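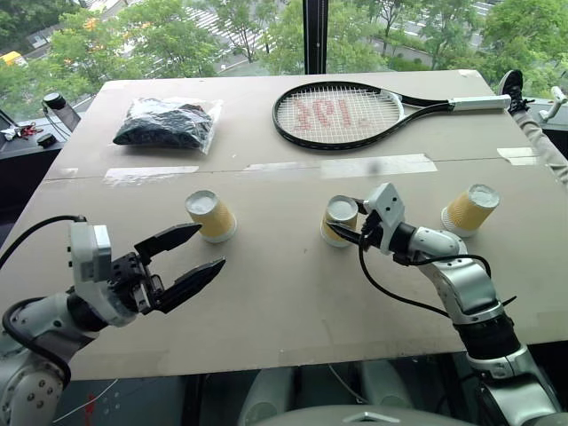

Figure 1. Tennis racket and bagged item on a table.

Do Donation Drives Work? A Look at the Sernley Hall Swap Shelf
Renato Lucero
Final report, submitted 06/09/2019

Background

Every December the residence office at Sernley Hall sends out an email saying that the winter donation drive was a success. The email never says what success means. When I asked for the numbers behind it, I was told that the bins had been full. A full bin tells you that people wanted to get rid of things. It doesn't tell you that anyone else wanted them.

My project asked what happens to items after students give them away. I had expected to write something fairly positive, and my proposal says as much. I have left the proposal in the appendix so the reader can see how far off I was.

What I did

The swap shelf is in the lounge next to the laundry room. Anyone can leave things on it and anyone can take them. I put a paper tag on each item that came in during the spring term, 188 items in all, and checked the shelf every evening. When an item was gone I marked it as "left the shelf." I chose those words on purpose. The residence office uses the word "rehomed," but an item that leaves the shelf might have been taken by someone who needed it, taken back by the person who left it, or thrown out by the cleaning crew. My method can't tell these apart, and neither can theirs.

I also handed out a short survey. The office let me put 200 copies in mailboxes. The return rate was poor and the people who answered were mostly people who already liked the shelf, so I have used the answers for comments only and drawn no totals from them.

What I found

Kitchen things went fast. Mugs, pans and a rice cooker were gone by the next evening. Textbooks hardly moved, even recent ones, probably because the course editions change so often. Clothes were in the middle, and the season mattered more than the condition. A heavy coat left in April sat there until I stopped tagging.

Sports gear surprised me. Several people wrote on the survey that they would "love" free sports gear, but what came in tended to stay. Wanting free equipment in general is easy. Wanting one particular racket, with someone else's grip and someone else's marks on it, is harder. I suspect a lot of survey research on reuse has this problem, since it asks people about the idea and then reports the answers as if they were about the object.

Two of the comments stuck with me. One student said she left things on the shelf so she wouldn't feel bad about buying new ones. Another said he took things he didn't need and brought them back in the next drive. If that is common, the same toaster could be counted as a success every year.

The claims made by others

The office newsletter quotes a leaflet from Ketell, the company that supplies the donation bins. The leaflet says that bins "keep campuses waste free." It gives no source. I wrote to Ketell 2 times and got the same leaflet back as a reply. A student group, Minja, runs a similar shelf at the Lustusley building and was more open with me. Their records are handwritten and have gaps, but they do list what was thrown out at the end of each term. Sernley Hall has no such list.

Limits

I lived in the building, and people knew the tags were mine. A few items probably moved because I was watching. I missed some evenings during midterms, and for those I went by the next day's check. One term is also a short time, and it leaves out the December drive that the office makes its claims about.

What should change

The office should write down what gets thrown out, by type, and put that figure in the same email as the good news. It should also stop taking textbooks unless the bookstore confirms the edition is in use. I would keep the shelf. It costs very little and the kitchen things clearly get picked up. I just don't think anyone at Sernley Hall can say yet how much waste it prevents, and that includes me.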